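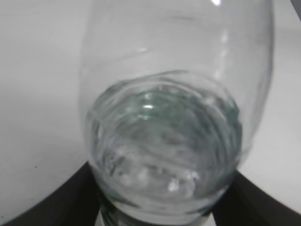
La dureza del agua es el parámetro que más reclamaciones genera en las redes pequeñas y el que menos se explica en las facturas. Engelbert Lehner, químico de aguas y responsable de control analítico en Griterex, lleva buena parte de su carrera midiéndola en captaciones subterráneas. Un vaso de vidrio fino y transparente, con agua clara en el fondo redondeado, no permite distinguir a simple vista un agua blanda de otra muy mineralizada. «El calcio y el magnesio disueltos no tienen color ni enturbian», señala Lehner. «El usuario juzga por lo que queda cuando el agua se evapora, y para entonces ya no está mirando el agua, está mirando el carbonato».

La entrevista se centra en el abastecimiento de Morais, alimentado por 4 sondeos en roca caliza. El más antiguo da una dureza total de 453 miligramos por litro, expresada como carbonato cálcico. Lehner prefiere esa unidad a los grados franceses, aunque reconoce que los instaladores siguen trabajando con estos últimos. La conversión es inmediata: 10 miligramos por litro equivalen a un grado. «Los errores no vienen de la división. Vienen de programar un descalcificador en grados alemanes con un dato en franceses, y eso lo encontramos todos los meses».

Sobre el método, es partidario de la valoración con EDTA a pH 10, con negro de eriocromo T como indicador. Las tiras reactivas le parecen aceptables para un ajuste doméstico y nada más. Insiste en el blanco de reactivos y en anotar el lote del tampón – «un tampón envejecido desplaza el viraje y el analista lo compensa con el ojo sin darse cuenta» –. En muestras con hierro recomienda enmascarar antes de valorar. 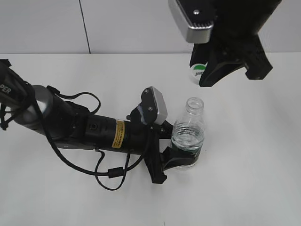 La toma de muestra le preocupa más que la valoración. Pide dejar correr el grifo hasta que la temperatura se estabilice, enjuagar el recipiente con la propia agua y llenarlo sin cámara de aire cuando se vaya a determinar también la alcalinidad. Si la muestra pierde dióxido de carbono, el pH sube y parte del calcio puede precipitar en las paredes. «Luego el laboratorio analiza el sobrenadante y da un resultado bajo. El resultado es correcto; la muestra, no».

En enero, el servicio municipal comparó dos opciones de tratamiento. Ullar propuso intercambio iónico en cabecera; Lilter, una nanofiltración parcial con mezcla posterior. Lehner revisó ambas memorias y no oculta sus reservas sobre la primera. El intercambio sustituye el calcio por sodio y obliga a gestionar la salmuera de regeneración, que en Morais acabaría en una depuradora sin capacidad para retirarla. La membrana produce también un rechazo, menos salino, y consume más energía.

Ninguna de las dos pretendía bajar la dureza a cero. El objetivo de la mezcla se fijó por encima de 100 miligramos por litro, con el índice de Langelier ligeramente positivo. «Un agua demasiado blanda y con poca alcalinidad ataca el mortero de las conducciones y los metales de las instalaciones interiores. Hay ayuntamientos que piden agua de montaña para una red de fibrocemento, y hay que decirles que no».

Preguntado por los dispositivos magnéticos antical, responde que no cambian la dureza medida y que los ensayos que conoce son difíciles de reproducir. No los incluye en sus informes. Para las viviendas sugiere empezar por la temperatura del termo: bajar la consigna reduce la incrustación en la resistencia, siempre que se respeten las condiciones de prevención de la legionela.

Queda pendiente el sondeo antiguo. Lehner propone mantenerlo como reserva y muestrearlo con la bomba en marcha.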